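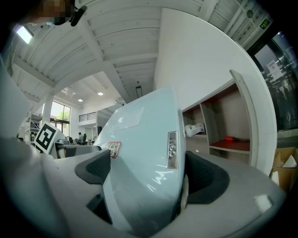

Notes on Sorting the Body Panels

2020-08-07

The reorganization of the parts area at Prelitthorpe has now reached the painted pieces. I had postponed these on purpose. Brackets and fasteners can go into a bin and be forgotten, but a glossy shell requires a clear surface, soft padding and a decision as to where it will live.

The pale blue one was handled first. It is a large, rounded piece, similar in form to a car or scooter body, with a narrow chrome-trimmed light on one edge and a small red-bordered sticker on its side. Existing stickers are to be left in place until the inventory has been checked against them. Kedir Bogale maintains that inventory, which currently runs to 112 entries, and he has asked that no label be removed without a note in his book.

The following arrangement was agreed with Pui-shan Liao in February and remains in effect:

Painted shells are stored on the lower shelves, on felt, with nothing stacked on them.

Pieces with a lamp still attached are placed with the lamp facing the aisle.

Unpainted panels go to the mezzanine.

I remain undecided about the felt. The gray roll from Zaltari sheds, and the lint shows badly on light paint. Tzu-hsuan Chu recommends old cotton sheets, and I intend to try two of them before ordering anything further.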